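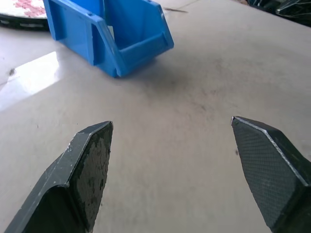

Against the Open Invitation

Mar 11, 2021

My neighbor has told me to drop by any time on 14 separate occasions. I know the number because I started keeping a list on the inside of a kitchen cabinet, next to the one for lightbulb sizes. I have never dropped by. I wouldn't know how. Any time is a very large place, and she has never given me directions to it.

I used to think people who said this were being generous. You throw the door open, you put no conditions on it, what could be kinder? Then I moved to Tullberg, a town of 2,000 people where everyone is welcome everywhere and I ate dinner alone for most of a year.

The trouble is that an open invitation hands all the work to the guest. I have to pick the day. I have to guess whether six o'clock is supper or bath time. I have to stand on the porch with a pie going cold, listening to what may be an argument or may be the television, and decide whether to knock. The host, meanwhile, has done her part. She did it by the mailboxes in four seconds and has felt good about it ever since.

Compare this with Nathalie Maes, who is by most measures a rude woman. Nathalie once told me at the gas station that my coat made me look like a retired sea captain. In the same breath she said, "Thursday, seven, it's soup, go home at nine." I have rarely felt so wanted. There was a day in it. There was a soup! I knew when to arrive and, what's better, I knew when I could stop being charming and leave.

I went. The soup was mostly barley. At nine she stood up and handed me the coat.

I put all this to my friend Kimutai Athumani, who disagrees with me on principle and also for exercise. He grew up in a house where people did drop by, constantly, and he says the whole point was that nobody had to be charming in the first place. His mother would pass a visiting cousin a bowl of beans to sort and go back to whatever she was doing. Guests who come by appointment, he says, get a performance.

I think he's right about that house. I'd have liked to sort those beans. But that was a custom, and everybody in it knew the rules, including the rule that you really could walk in. What we have on my street is the wording of that custom with the beans taken out.

So in November I quit saying it. When I catch a "we should get together" coming up my throat, I have to swallow it or attach a date. This has made me less popular at the mailboxes. People look cornered when you say "Saturday at four?" and a few have backed away toward their cars. One said she'd have to check, and as far as I know she is still checking.

But the man across the road said yes, and came, and stayed too long, and broke a chair. He's coming again on the 20th. I've told him when to leave.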